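How to Match Wall Paint for Touch-Ups

A small scuff on a wall can be fixed in ten minutes if you have the right paint. Most of the work is in getting the right paint, especially if the last owner left no cans behind. The steps below are for ordinary flat or eggshell wall paint on drywall.

What you need

A utility knife with a fresh blade
A sheet of plain white paper
A small foam roller and a 2 inch brush
Spackle and fine sandpaper
A sample jar or quart of the matched paint

Step 1: Look for the old color first

Check the basement, the garage and the shelf over the water heater. Even a can that has dried solid is useful if the label is still on it. The store sticker on the lid gives the base and the tint formula, and a paint counter can mix it again from that. In our house on the Pammont side of town, the hall color was written in pencil inside the coat closet. It's worth opening a few doors.

Step 2: Cut a sample

If there is no label, cut a piece out of the wall. Pick a spot behind a switch plate or low down behind a door. Turn off the power at the breaker before you take off any cover plate. Score a square a little over an inch on each side, just through the paper face of the drywall, and peel it off with the tip of the knife. Wipe it with a damp cloth and let it dry. Dirt and cooking grease will throw off the reading more than age does.

Phone photos are no good for this. The camera adjusts the color by itself and the screen adjusts it again.

Step 3: Get it matched
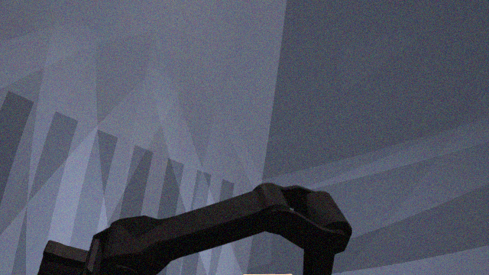
Blue-greys are the hardest family to match by eye. They carry a little green or violet that only shows up next to another color, and a chip that looked fine in the store can turn purple by a north window. Depth matters too. A pale blue-grey on one side and a darker slate-grey on the other, as in the picture, are easy to tell apart, but two neighbors on the same strip are often so close that you need to lay them edge to edge. Take your sample to the counter and have it scanned. Our local store, Hegazy Paint and Hardware, puts a dab of the mix on the lid and dries it so you can hold the sample against it. Ask for this if they don't offer.

Ask for the same sheen as the wall. A perfect color in satin will still show as a shiny patch on a flat wall.

Step 4: Test it

Paint a patch on the white paper, let it dry fully, and tape it to the wall. Look at it in the morning and again at night with the lamps on. Wet paint usually looks different from dry, so don't judge it early. My first try at the hall was a Woker color called Hisbridge 142, and it took 3 samples before I stopped seeing the edge of the paper.

Step 5: Patch and paint

Fill the hole or scuff with spackle, sand it smooth, and wipe off the dust. Prime any bare spackle or it will soak up the paint and leave a dull spot. Use the foam roller with very little paint on it and work outward, lifting off as you reach the edge – the thin edge is what hides the repair. Use the brush only for corners.

Two thin coats are better than one thick one. If the patch still shows after the second coat has dried overnight, paint the whole wall from corner to corner. A slight difference in color is hard to see where two walls meet.

Write the formula on a piece of masking tape and stick it to the back of the switch plate.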